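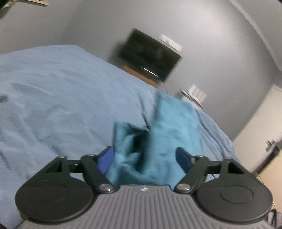 I fold laundry on the bed. I have done it that way in every apartment I have lived in, and I have been told it is wrong in most of them. A proper person, I gather, has a table for it, or a folding board, or at least carries the basket to the counter. I want to make a case for the bed.

The first point is size. My kitchen table holds one shirt at a time once the mail and the fruit bowl have had their share. A bed gives you a place for the pile, a place to work and a place for what is finished. Anything large, like a beach towel or a tablecloth, can be laid out flat in one go. On a table the ends hang over and drag the rest with them.

The usual objection is that a bed is too soft. Bautista Escobar, who ran the laundry at the Vorkine guesthouse when I worked there, held this view firmly. He wanted a hard surface at hip height and nothing else. For hotel sheets he was right. We did more than 200 pieces on a busy day in February, and nobody's back would have survived doing that over a mattress. But a household load is small. Mine takes nine minutes, and a soft surface has one advantage he never granted me: cloth stays where you put it. On a slick counter a T-shirt slides when you pull the sleeve across. On a cotton blanket it grips a little, and the second fold lands where you meant it to.

The wrinkles under the cloth do not matter much either. I smooth the blanket once with my forearm and leave it. I have never found a crease in a shirt that I could blame on the bed.
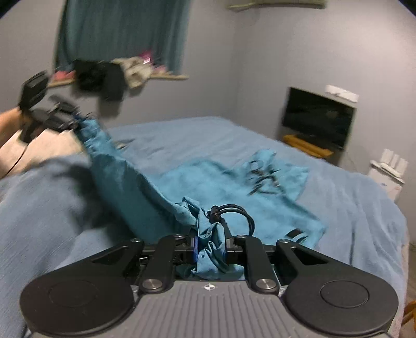 Working with two corners

What matters more than the surface is how you pick the thing up. Most people grab a piece from the middle of the pile and shake it, then hunt for the edges in the air. It is quicker to find one corner, lift it, and let the rest hang or trail on the blanket until the next corner shows itself. Then you take that one and pull the two apart. A teal cloth on a light blue blanket is easy to read this way – you see the edge at once. White on white is slow, and I keep a dark throw for those loads.

If the piece has printing on it, use that. Lettering tells you which side is the front and which way is up before you have found the collar.

Xiaoqing Pan, my neighbor in Plelov, folds standing at a shelf she bought from Stadside for 195, and she does beautiful work. Her stacks look like a store display. She also does it only once every two weeks, when the shelf is clear. I fold a load the evening it is dry, and I think the bed is the cause. You can't go to sleep on top of six towels and a heap of shirts – they have to be dealt with. A chair will hold clean clothes for a month and never complain.

I do accept one rule from the other side. The bed should be made first, pillows at one end and the blanket pulled up. Folding onto loose sheets is how socks get lost, and I have found more than one of mine at the bottom of the bed days later.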